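# Stop Buying Grippers by Payload
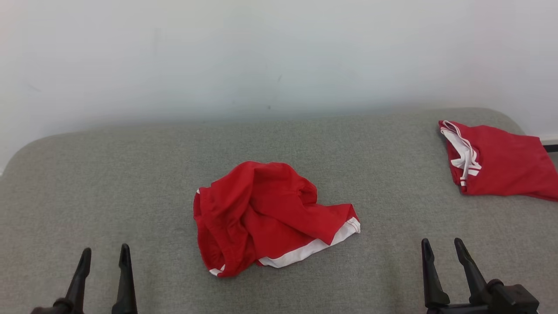

Should a lab that works with cloth pay for stronger fingers? In most cases the money is better spent on thinner fingertips and a controller that can close slowly.

I have spent since May comparing two gripper sets on the same pair of arms, one from Bouchard and one from Jumberg. The Bouchard set is the stronger of the two by a wide margin. On paper it wins. On fabric I would take the Jumberg most days, and I think the way we shop for these parts is to blame for how long that took me to see.

Spec sheets are written for boxes and metal parts. They list force, stroke and payload. A piece of cloth weighs almost nothing, so payload tells you very little. What matters is whether a fingertip can get under a hem without pushing the whole pile away, and whether it can hold one layer and leave the next one alone. I have never seen either figure printed.

We ran 426 grasps with each set. Jumberg picked up a single layer in 388 of them. Bouchard managed 226. Most of the Bouchard misses were double grabs, where the fingers took the top layer and whatever was under it. The fingers are wide at the tip and they close fast, and the lowest speed the controller allows is still too fast for a thin fold.

People at Trindthorpe have told me the answer is better vision. Cameras help with finding an edge. They did not help us once the fingers were down, when the wrist view was mostly knuckle.

The Jumberg has its own problems. The tips wear, the cable exits on the wrong side for our mounts, and spares from Kikport are slow to arrive. Anyone lifting full bins should ignore me and buy the strong one.

For folding work, though, ask the seller for tip width and minimum closing speed before asking about anything else. If they can't tell you, borrow a set and try it on a crumpled shirt.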